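Teaching by hand: a morning with Hongjun Qian

Hongjun Qian runs demonstration sessions at Tarnska, which has its floor in a converted hall with a mezzanine along the back. He has done this work for 3 years. Before that he repaired sewing machines, and he says the two jobs use the same part of the brain.

"People expect me to be typing," he said. "Most of the day I'm on the floor watching somebody move paper."

The sessions work without a robot arm. An operator holds a gripper, does the task, and the gripper records where it was and how wide its fingers were open. Later the recordings are used to train a policy for an arm that carries the same fingers. Qian used to teach by remote control, with a leader arm at one table and a follower arm at another. He still does for some tasks.

"With remote control you get exactly what the robot can do, and that's good," he said. "But it's slow. You can't feel the table. A new person needs days before they stop bumping into things. With these, they're useful by lunch."
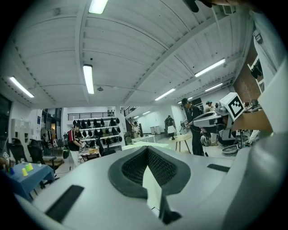 On the floor at Tarnska, with one of the grippers in use near a white marker box.

Each session has a task sheet. The one in use when I visited was called Murnovard, after nothing in particular, and covered flat items on a table. Qian's target for June was 218 usable demonstrations. He got 143.

I asked what happened to the rest.

"Markers, mostly. If your sleeve covers the pattern, the tracking jumps, and I have to throw out the take. Then there's speed. A person in a hurry does the thing in one smooth move and there's nothing in it to learn from. I'd like them a bit slower than normal, but not acting slow. That's hard to explain to people."

Xiuying Dong trains the operators and was less worried about the number. She keeps a page of notes on each one. The longest, 19 lines, is about her own habits.

"I tilt my right wrist," she said. "I didn't know until I saw the playback. The arm we use can't bend that way, so everything I recorded in my first week was no good to anybody."

She also disagrees with Qian about mistakes. He prefers clean takes. She wants some where the operator misses, backs off and tries again.

"The robot is going to miss," Dong said. "If it has never seen a miss, what does it do next?"

For now they save both kinds and label them separately.

Paper is harder than it sounds, they both told me. A sheet lies flat and gives the fingers very little to get hold of. Two-handed takes help, with one gripper holding a sheet down while the other works at an edge.

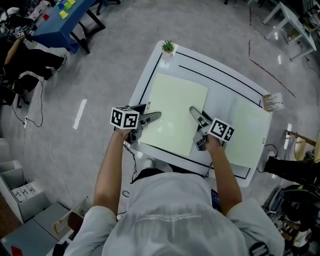
What comes next

The Murnovard sheet runs for another month. After that Qian wants to go back to remote control for a short stretch, using the same table and the same paper, and compare the two sets. Dong has asked for cloth. Qian told her cloth can wait until the paper works.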